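Print this page | E-mail this page

Torkesari, short film: September report to Adamczyk

Dear Annunziata Guerra,

Thank you again for your patience with us — the script is locked and 3 of our 11 scenes are cut.

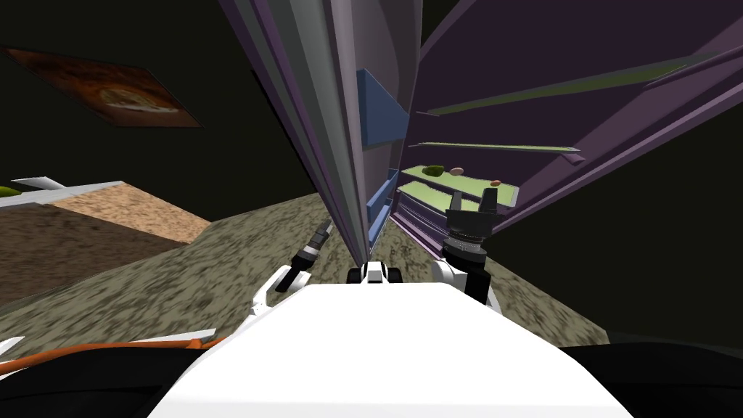 Bartosz Marciniak has the sound mix in hand, and we have spent $2,732 so far.
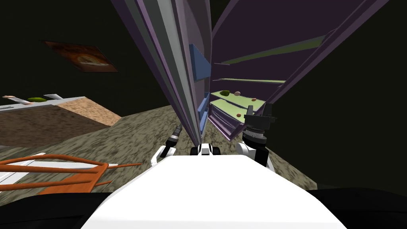
The Fodthorpe screening is still on. Bartosz would love the poster in purple with light green, like the open cabinet and its shelves.

We use cookies. OK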